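Data Collection Working Group: Minutes
Posted in: Project Notes > Meetings > Trillen
May, 2:15 p.m. | Posted by the Trillen project office

Present: simulation, learning, hardware and data storage leads from Clillport; two people from Iker by phone. Apologies from the annotation lead.

1. Minutes of the last meeting

Accepted with one change. Under item 3, "training set" should read "validation set." The action on renaming the old task folders is still open and carries over.

2. State of the collection

The simulation lead reported that 305 demonstrations of the lift task are now in the store. All were recorded in simulation by people steering the arm with the hand controller. Of these, 27 have been flagged for review. Most of the flagged ones have a long pause at the start, where the operator had begun recording before taking hold of the controller. A few have the gripper command and the finger positions out of step.

The learning lead asked that the pauses be trimmed and the episodes kept. The mismatched ones should be dropped until the cause is known. Agreed.

Iker asked whether failed lifts are being saved. They are, in a separate folder, but they have no labels yet. Iker would like them labeled with at least the stage at which the attempt failed: approach, grasp or lift. The annotation lead will be asked for an estimate.

3. Scene setup for the lift task

There was a long discussion of how plain the scenes should be. The current set uses the white arm with the two-finger hand, a small dark blue cube and a flat gray background. The learning lead is content with this for the first round of training. The hardware lead said a policy trained only on these scenes will have trouble in the lab, where the background is shelving and the light changes through the day.
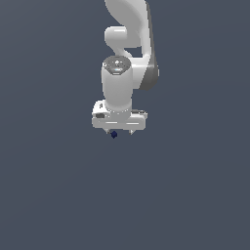 It was agreed to finish the first round as planned and then add variation in steps. Background color goes first, then light direction, then cube color. Changing all of them together was considered and turned down; the learning lead wants to be able to tell which change affects the results.

Cube size was raised again. The hardware lead would like a larger cube in part of the second round. No decision. The simulation lead will check whether the grasp settings hold for a larger object and report back.

4. Cube orientation

Iker has looked through a sample of the recordings and found that operators grasp the cube on its flat sides whenever they can. Grasps with the cube turned at an angle in the fingers are underrepresented. Two options were put forward: give operators a target grasp on screen before each attempt, or randomize the starting rotation more widely and leave operators to their own choice.

The meeting preferred the second option. A target on screen slows people down, and the earlier trial with it produced stiff movements. The wider rotation range will be tried for one session of 15 attempts per operator. If the spread is still poor, the first option comes back to the next meeting.

5. Camera views

The side view stays as the main view. A wrist view will be added from the second round on. The storage lead noted that a second view will nearly double the space needed and asked for notice before the switch. The simulation lead confirmed that old episodes can be replayed to produce the wrist view, so nothing has to be collected again.

6. Lục

The Lục replay tool now opens episodes from both sites. It still crashes when an episode has no end marker. A fix is being tested at Clillport. Until it is released, people should use the older version for anything in the review folder.

7. Actions

Simulation lead: trim the pauses, set aside mismatched episodes, check grasp settings for a larger cube.
Annotation lead: estimate for labeling failed lifts.
Iker: share the notes on grasp angles with both sites.
Hardware lead: send lab background photos for use in the second round.
Storage lead: confirm free space before the wrist view is turned on.
Carried over: rename old task folders.

8. Other business

Operators have asked for shorter sessions. The limit is now 4 blocks a day with a break after each one.

Meeting closed at 3:40 p.m.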